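# Living With the Gritura Two-Arm Kit: Project Report

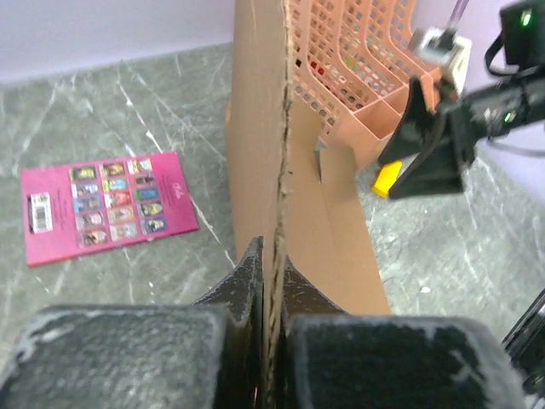

**By Mitiku Habte and Amanuel Zeleke** | Robotics Elective, Final Report | 12 May 2019

We picked the Gritura kit over the Flakora one back in February, mostly on price, and we would pick it again. This report covers what it was like to build, what it can hold, and what we would tell next year's students before they order one.

## What you get

The kit has two arms, two grippers, a wrist camera and a power box. The manual runs to 85 pages and only about half of it is useful (skip straight to the wiring chapter, trust us). We had both arms moving on our second afternoon, which felt amazing. The status lights are green when an arm is ready, and you learn to look for them before you touch anything.

## Why cardboard

Our first tests used blocks, and blocks are too easy! Cardboard bends, the cut edge frays, and a folded sheet wants to swing away from you. So we made it our main test: grab a big corrugated sheet by its edge, hold it upright, and bring the second arm in close. The pads on the fingers are thick and fuzzy, and the angled tips pinch the sheet from both sides. We left other things on the counter on purpose -- a pink mesh organizer, a booklet covered in little character pictures -- so the camera never had a clean background to work with.

## Results

We ran 408 grasps. The first 101 used the default settings, and those were rough. The grip closed too hard and creased the sheet, or it closed too early and missed. Then Amanuel found the slow-close option, buried in a submenu called Cekley mode, and things got a lot better. We stopped crushing edges almost completely.

Two-arm work was harder. The arms share a clock, but the second one lagged a little when both moved at once. Scanlon, the shop that sold us the kit, sent a firmware update that helped. It didn't fix everything, and we still had to add a short pause before each handoff.

## Wear and small complaints

The finger pads scuff. Ours have pale patches along the top, and we'd like to see spare pads in the box. The cables also need more clips than the kit comes with -- ours loop wherever they want to.

## Would we buy it again?

Yes, and we already want to try fabric next. The pads are rated for 2000 cycles, so there should be plenty left for whoever takes over the bench in the fall. Our settings file is saved on the lab computer under both our names.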